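Soup Season, and Why I Quit Buying Lunch
October 25, 2024

So I finally added up what I spent on work lunches last year and it came to 643 dollars, and that's only the ones I still had receipts for! Most of it went to the sandwich place on Gillach Street (great pickles, terrible for my wallet).

My new plan is to cook one big thing every week and eat it until I can't look at it anymore. Last week it was lentil soup, which lasted four days and got better each time. I was pretty proud of myself.

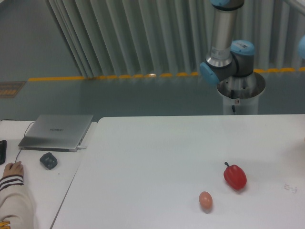
The part I keep messing up is breakfast. I'm not a morning person, and if it takes longer than pouring cereal I'm going to skip it and be starving by ten. My friend Leif Eklund swears by overnight oats, so I tried his version, and wow, that is a lot of cinnamon. I'll try again with half.

Next up is a potato and leek thing from my aunt's old recipe cards, if I can read her handwriting. If you have a freezer-friendly soup you love, leave it in the comments. No mushrooms, please!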